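Bredeo Robotics Short Course
Handout 4: Setting up and leaving a shared tabletop cell

Welcome back, everyone, and thank you for sticking with me through last week's long evening on risk assessment (I know, I know, it ran over again!). This week we come down to the table itself and to the house rules for household-object tasks. They are plain rules, and most of you will feel you could have written them yourselves, but please read them slowly anyway, with a pencil, because the trouble we have in June every year comes from people who were sure they knew them.

Rule one is that the arm is parked before anyone's hands go over the table. Parked means the drives are off and the key is in your pocket, and a paused program doesn't count. Rule two is that the task object goes in the middle, closed if it has a lid, with open table in front of it so that the approach stays clear.
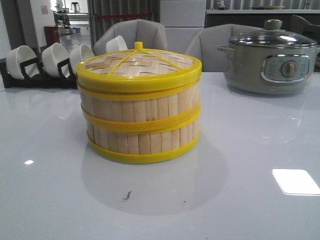
Figure 1. Bamboo steamer, closed, in the middle of the table; cups in the rack and cooking pot to the sides.

Rule three is the one I get the most mail about. Other objects may stay on the table, and for clutter tasks we want them there, but every one of them has to be on your layout sheet. Cups in a rack are written down as cups in a rack, with the number of cups, and glass lids get a line of their own. Please also wipe the surface before a run and look for crumbs or marks. A glossy white top shows every one of them, and it throws the ceiling lights back at you as well, so write down any bright spots when you do your lighting check.

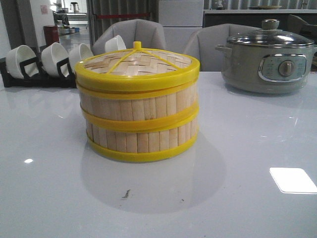 Vy Cao
Course instructor, Bredeo

Rule four covers speed. For first runs with any new object we stay at 40 percent of the cell's set limit, with one person at the stop button who is doing nothing else, and I do mean nothing else, not even holding the clipboard for a friend. After 2 clean runs you may ask me about going faster.

Chairs near the table are fine for setup and for talking things over. Before the key goes back in, everybody stands up and moves behind the line.

For next time, please fill in a layout sheet for the table in Figure 1 and bring it to room 446. Hubert Camenzind will be collecting them at the door, and he does like them stapled.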